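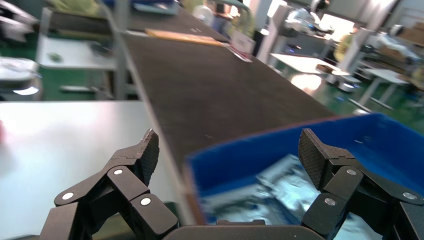 Blue plastic bin, ground floor

Nalville Library and Local Records
Falcão Building
Premises Safety Inspection – Checklist and Comments

Form reference: PS 178
Date of inspection: 2/24/21
Inspected by: Raíssa Caldeira, Premises Safety Officer
Accompanied by: Fikri Lumenta, Records Store Supervisor
Copy to: Arlindo Trindade, Head of Library Services

Key to results
S – satisfactory
A – action required, see comments
M – monitor, no immediate action
N/A – not applicable to this building

The inspection covered the public rooms on the ground and first floors, the staff workroom, the records store in the basement, the loading door and the external paths. The boiler room was locked for contractor's work and will be inspected separately. Comments are to be read together with those of the previous inspection, which was carried out in July.

SECTION 1. ENTRANCES, EXITS AND ROUTES

1.1 Main entrance doors open freely and close without slamming. Result: S

1.2 Entrance matting lies flat and is fixed at the edges. Result: A
Comment: The inner mat has lifted along the side nearest the returns desk. Tape has been used as a temporary measure and is already coming away. The mat should be refitted in its recess or replaced. Wheelchair users and visitors with pushchairs pass over this edge.

1.3 Final exit doors can be opened from the inside without a key. Result: S
Comment: All tested. The door from the children's room was stiff but opened under normal hand pressure. The hinges are to be oiled at the next routine visit.

1.4 Exit routes are clear to their full width. Result: A
Comment: A display screen stored in the rear corridor reduced the width of the route. It was moved during the inspection. The same matter was raised last time, and staff who borrow the screens must return them to the cupboard on the first floor landing.

1.5 Exit signs are lit and can be seen from all parts of the room. Result: M
Comment: The sign above the local history shelves is partly hidden from the study tables by the new hanging banner. Raising the banner would resolve this. To be discussed with Mr Trindade.

SECTION 2. FIRE SAFETY

2.1 Weekly alarm test recorded in the fire log book. Result: A
Comment: Entries are complete except for the period when the building was closed to the public. Tests are required whether or not the public is admitted. Ms Caldeira has entered a note in the log to explain the gap.

2.2 Fire doors close fully onto their stops. Result: A
Comment: The door between the workroom and the stair catches on the floor and stands slightly open. This is a 30 minute door and gives no protection in that position. It is the most serious finding of this inspection. Grirkus, who hold the maintenance contract, were telephoned the same morning.

2.3 No fire door is wedged or propped open. Result: S

2.4 Extinguishers are in place, pinned, sealed and within their service date. Result: S
Comment: The extinguisher by the photocopier is hung lower than the others. This is permitted and need not be changed.

2.5 Assembly point is signed and known to staff. Result: M
Comment: Staff asked during the visit gave the correct location. One recently appointed assistant was unsure which route to take from the basement. Mr Lumenta will walk the route with her.

SECTION 3. SHELVING AND FURNITURE

3.1 Tall shelving is fixed to the wall or floor. Result: S

3.2 Shelves are loaded within their stated limit. Result: A
Comment: The mobile shelving in the records store was supplied by Kotus and carries a plate giving a limit of 100 kg for each shelf. The bound newspapers on the lowest shelves of the end run were weighed by sample and one shelf was found to be over. Volumes are to be spread across the empty shelves opposite. Please do not move them to the top shelves – the volumes are heavy and awkward, and lifting them above shoulder height is not allowed under the manual handling rules.

3.3 Mobile shelving moves smoothly and its locks engage. Result: M
Comment: The handwheel on the third run is loose on its spindle. The lock itself engages correctly. Kotus has been asked for a price.

3.4 Kick stools and steps are in good order. Result: A
Comment: A kick stool on the first floor does not grip the carpet when stood upon. It has been labelled and taken out of use.

3.5 Chairs and tables in public areas are stable and free from splinters. Result: S
Comment: The reading room tables have been re-waxed since the last inspection and are much improved.

SECTION 4. ELECTRICAL

4.1 Portable appliances carry a current test label. Result: A
Comment: The desk lamp in the enquiry office had no label and its history is not known. It was unplugged and removed. Staff are reminded that items brought from home must not be used until they have been tested.

4.2 Extension leads are not joined one to another. Result: S

4.3 Cables do not cross walkways. Result: S

4.4 Lighting is adequate for the work done. Result: M
Comment: Light on the basement stair was measured at 100 lux at the foot, and this is acceptable. The lamp at the turn of the stair flickers and should be changed before it fails.

SECTION 5. STORAGE, WASTE AND CLEANING

5.1 Waste paper is removed daily and not left in stairways. Result: S

5.2 Bins and containers are kept off exit routes. Result: S

5.3 Cleaning materials are locked away and kept in their original containers. Result: A
Comment: The cupboard was locked, but an unmarked spray bottle was found on the shelf inside. The contents could not be confirmed and the bottle was set aside for disposal. Decanted products must be labelled with the name of the product and the hazard symbol shown on the original. Data sheets in the folder on the cupboard door are up to date.

5.4 Spills can be dealt with promptly. Result: S
Comment: Wet floor signs are held at both service desks.

SECTION 6. RECORDS STORE

6.1 No sign of damp, mould or leaking pipework. Result: M
Comment: The stain on the ceiling near the loading door has not grown when compared with the pencil outline made in July. The outline is to be left in place.

6.2 Temperature and humidity readings are taken and signed. Result: S
Comment: Mr Lumenta's record is thorough and legible.

6.3 Persons working alone in the store sign in and out. Result: A
Comment: The signing sheet is kept at the far end of the store, and several visits by colleagues from other departments had no time of leaving. The sheet should be moved to the inner side of the entrance door.

SECTION 7. OUTSIDE AREAS

7.1 Paths and ramp are even and free from moss. Result: A
Comment: Moss is established on the shaded side of the ramp. Mr Cavalcanti of the grounds section has been informed and asks that no bleach be applied in the meantime, as it runs off into the planting.

7.2 Handrails are firm. Result: S

7.3 Gritting supplies are available in cold weather. Result: S

7.4 Window cleaning anchor points are inspected and tagged. Result: N/A

ACTIONS AND RESPONSIBLE PERSONS

Item 2.2, stair fire door – Jailson Portela, Grirkus. Immediate. The door is to be checked by staff at opening and closing until repaired.
Item 1.2, entrance mat – Jailson Portela, Grirkus. Within the month.
Items 1.4 and 4.1, reminder to all staff – Arlindo Trindade. At the next staff briefing.
Item 3.2, newspaper volumes – Fikri Lumenta. Two persons to carry out the work, using the trolley.
Item 3.4, kick stool – Raíssa Caldeira. Replacement to be ordered.
Item 5.3, labelling of decanted products – cleaning supervisor.
Item 6.3, signing sheet – Fikri Lumenta.
Item 7.1, moss on ramp – Arlindo Cavalcanti, grounds section.

Responsible persons are asked to enter the date of completion on the master copy held in the workroom and to initial the entry. Where an action cannot be completed in the time given, the reason should be written beside it and Ms Caldeira told.

Signed: R. Caldeira
Received: A. Trindade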